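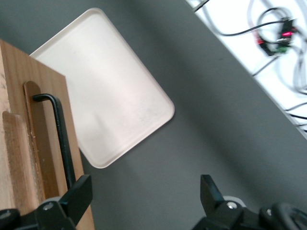

Qusai Nasrallah wrote:
I don't agree that the second Tratotar album is a protest record. Three songs out of eleven mention the dam, and one of those is a love song where the couple happen to live downstream. The rest is about his father.

Print this post | E-mail this post

tikon_b_side wrote:
You're leaving out "Low Water". The whole last verse is a list of the farms that went under. He reads it like a register at school. If that isn't protest I don't know what you would call it.

Print this post | E-mail this post

Arnulfo Chambi wrote:
I'd call it a lament. He doesn't ask anyone to do anything. On the first album he names the company and tells people to stop paying their bills. By the second one he has given up on that and is writing about who got left behind.

I saw them at the Twal in September, 247 people according to the woman on the door, and when he introduced "Low Water" all he said was that his aunt had asked for it.

Print this post | E-mail this post

marsh_lane wrote:
Did they play "Tirnell"? I have only heard the live version, where the second verse is different. On the record it's "they moved the church in numbered stones", and live he sings "they left the church".

Print this post | E-mail this post

Arnulfo Chambi wrote:
Yes, fourth or fifth in the set. He sang "left". I assumed I had the words wrong.

Print this post | E-mail this post

Qusai Nasrallah wrote:
The lyric sheet has "moved". My copy is number 92 of the first pressing, so it may have been changed later. I prefer "moved" as it goes with the bit about the graves.

Going back to "Low Water", I take the point about the last verse. I still think people hear the first album and then listen to the second as if it were more of the same. The hymn tune under the chorus matters more than the politics. It's a funeral hymn and he slows it down until you can barely follow it.

Print this post | E-mail this post

tikon_b_side wrote:
Which hymn? I was brought up chapel and I don't recognise it. My hymn book has 461 in it and I went through the slow ones at the piano on Wednesday.

Print this post | E-mail this post

Qusai Nasrallah wrote:
I can't give you the title. My grandmother's church sang it in Arabic. Try the chorus without the repeat in the third line.

Print this post | E-mail this post

marsh_lane wrote:
Still sounds like protest to me, hymn or no hymn. Plenty of protest songs started out in church. Does anyone have the later lyric sheet to check "Tirnell"?

Print this post | E-mail this post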